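Simulated kitchen task - is 300 demos enough? (student project)
Started by abreathnach, Apr 19, 2019

abreathnach
Hello all, first proper post from me after a lot of quiet reading. I'm Áine, and I help out with the robotics club at our college, which this year has turned into more of a simulation club, mainly on account of the budget! We're entering the Plesance student challenge and the task our lot picked is the breakfast one. You get a two-handed robot at a worktop and it has to move a croissant from the board to the plate, in simulation only, and the judges run your trained policy with the starting positions shuffled.

The students have been recording demonstrations in the evenings, taking turns on the headset. We've got 188 saved so far and the plan was to stop at 300, train over the break and see where we are. My worry is that they are all getting rather tired of it, and the later ones are sloppier than the early ones. So my question to anybody who has done a Plesance task before - would you push on to 300, or stop and train now on what we have?
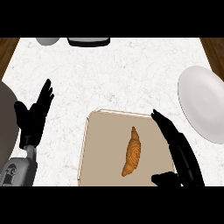

Our starting pose is the other thing I'd love opinions on. Selvaraj, who wrote most of our setup, likes both hands raised and well clear of the pastry, one either side of the board, so that every demo begins with a proper reach. The plate is over past the right hand, so nearly everyone picks with the right and the left hand just sort of hovers politely for the whole run. Is that a waste of a hand? Two of the students think the left should steady the board and they have been quite passionate about it.

modise_pm
Welcome Áine! Lovely to see another club on here. Train now, would be my advice, and train tonight if you can. We did the teacup task last year and kept on collecting for weeks before we ran anything, and then found our gripper signal had been saved the wrong way round from the very start. All of it had to be fixed by script. A bad first policy teaches you more than another hundred demos will, and it cheers the students up no end to see the thing move by itself, even if it only pokes the pastry off the board.
Pranab

Rudlow
I'm going to disagree with Pranab a bit, sorry. By all means do a quick run to check the data is sound, but don't judge anything by it. Ours was hopeless on 173 and perfectly decent once we'd got up near the full set, and half the team had wanted to change the whole approach in between. If the later demos are sloppy then have shorter sessions. We do 10 each and then swap, with a biscuit.

On the left hand: leave it alone. Steadying the board sounds sensible, but it's one more thing for the policy to learn and one more thing to go wrong.

sneha_s
Agree with Rudlow about the left hand if the board stays put when you pick. Does it slide at all, Áine? Ours used to skate off across the worktop if a thumb so much as brushed it, and then you really do want the other hand there. If it's fixed down I wouldn't bother.

Also, do look at how your croissant is turned at the start. If it always lies more or less pointing away from the robot, like in your picture, the policy will learn that and nothing else, and the shuffled ones will catch you out. We fell into exactly that hole with a banana.

abreathnach
Thank you all so much, this is very kind. Sneha, I've just asked and the board does slide, a little, though the students have become so careful that it hardly ever happens now. I suppose that's a problem in its own way, as the policy will never see one that needs putting right. And yes, I'm afraid the croissant has only been turned a small amount either way. Selvaraj went a bit quiet when I read him your message.

modise_pm
Poor Selvaraj! It's an easy fix, just widen the random turn and make sure the rest of your demos use it. I still say run a training first, mind.

Rudlow
And I still say don't read anything into it :)

acasado
Late joiner from the Zesis group. One small thing on the pose, as I don't think it's been mentioned - we began with hands up like yours and later let the start vary by a few centimetres each time. It helped us more than anything we did with the objects. Your judges may only shuffle the food, so check the rules before you spend an evening on it.
Adoración

abreathnach
Will do, I have the rules printed out somewhere under the coats. We're going to do a quick run over the weekend on the 188 and then carry on with the wider turns, so I think everybody wins a little. The left hand argument is still going.

Related threads
Headset straps for smaller heads
Plesance challenge: September dates and entry forms
Fingers passing through objects when grasping
How do you name your demo files?
Teacup task write-up (long)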